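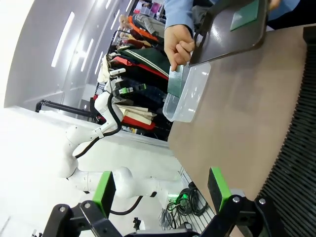 Tray and clear box, board bench.

23 October 2024

Board sorting for the Gresska job. The aim for the day was to settle how boards get from the tray into the slotted rack and what the clear box is for, as we have all been doing it differently since July.

The tray is good for carrying and bad for storing. Boards laid flat on it slide when you turn a corner, and if there are several they end up on top of each other and the solder side gets scuffed. The rack holds them upright and apart. So the tray is for moving boards across the room and the rack is where they live while they are on the bench. I have written that on the card by the door.

Batch is 300 boards in all. At 13 to a load I find I can still check each edge for chips without rushing. More than that and I start skipping.

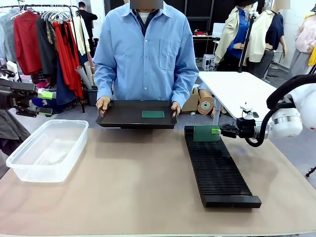
Przemysław Pawłowska thinks the load should be smaller still, and that whoever carries the tray should also fill in the sheet, so that one person has seen every board in the load. He had 2 boards from the Trevaskis lot come back with the same number written against them and puts it down to the sheet being passed from hand to hand. Fair point. Agreed to try it for the rest of this batch.

Rack position. I had it square to the table edge last week and kept knocking the end boards with my sleeve when reaching over. Also tried it right at the back, but then the slots are hard to see from the front and it is easy to put a board in crooked, one side a slot further along than the other. If it goes in stiffly, take it out and look. Do not push.
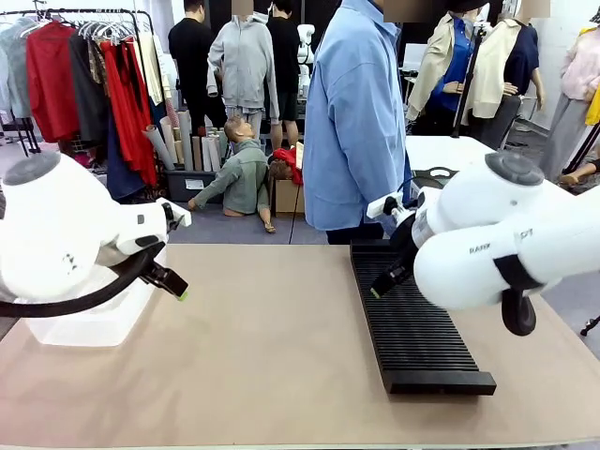 Labels are the next thing. The Kendier ones peel in the warm cupboard and leave glue on the board edge, which then sticks in the slot. We have almost 2,000 of them left, so I would like to use them up on boxes and drawers and buy something better for the boards. Same goes for the rack itself: a label stuck across the ridges would never lie flat, and with that many slots so close together we can't mark every one anyway. I suggest a paint dot on every tenth slot, done with the fine brush. Need to check the paint doesn't come off on the boards. Will do one dot and leave it overnight.

The box. Decided it takes rejects and nothing else. No screws, no offcuts of tape, no pens. Rejects go in with a slip saying what is wrong, and the box is emptied at the end of the day.

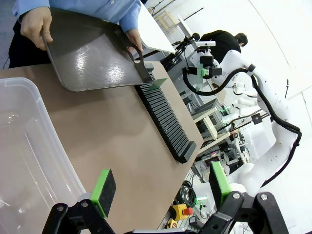 Could we have a second box for the doubtful ones, Griltmont asked when I read this out over the phone. Their people put anything they are unsure of in with the rejects and then spend a morning going through it all again. I said yes if they send a spare box, same size, with a lid.

To do: paint dot, new sheet with a column for the carrier's initials, ask Gresska if they want the rejects back.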